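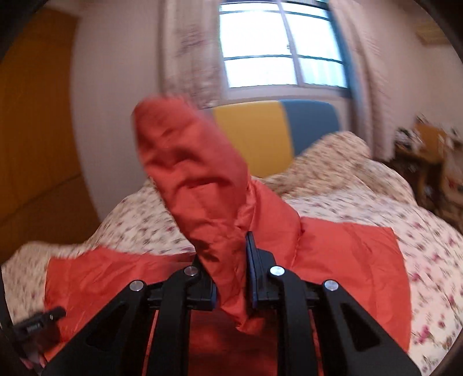
Hand-held grippers for garment work: budget sanity check?

kettle_and_twine
Posted 2023-06-20

Hi all! We're a small group working on clothes handling (jackets, mostly, and anything thin and slippery) and I've been asked to put together the equipment list for the next round. The hand-held grippers from Flurnent come to 299 apiece, the Kolev ones are 463, and I'd love to buy four so that people can work in separate homes at the same time. Is the Kolev worth the extra, or should I put the difference into spare fingers and go home happy?

moss_ledger
Spare fingers, every time. We bought Kolev in March and they're lovely, very stiff plates, but what wears out is the finger pads, and nylon shells are hard to pinch once the pads go smooth. I'd get three of the cheaper ones and a big bag of pads.

dovetail88
I'll disagree with moss_ledger a bit, sorry! Lifting a sleeve off a rumpled duvet puts a lot of sideways pull on the fingers, and our Flurnent pair started to wobble after about 30 hours. We spent a whole afternoon tightening screws – not my favorite afternoon. Pay for the stiffer one if you're doing bedding and outerwear.

moss_ledger
Fair enough, though ours were the older Flurnent version and held up fine on shirts and towels. Might depend on the cloth.

kettle_and_twine
Thank you both, this is so helpful. It's nearly all outerwear on beds, so I'm leaning toward two Kolevs plus pads. Has anyone priced the Vovden bundle? I was quoted 756 for a pair with a case.

dovetail88
Ask whether that includes the mounts. Ours didn't, and we had to put in a second order.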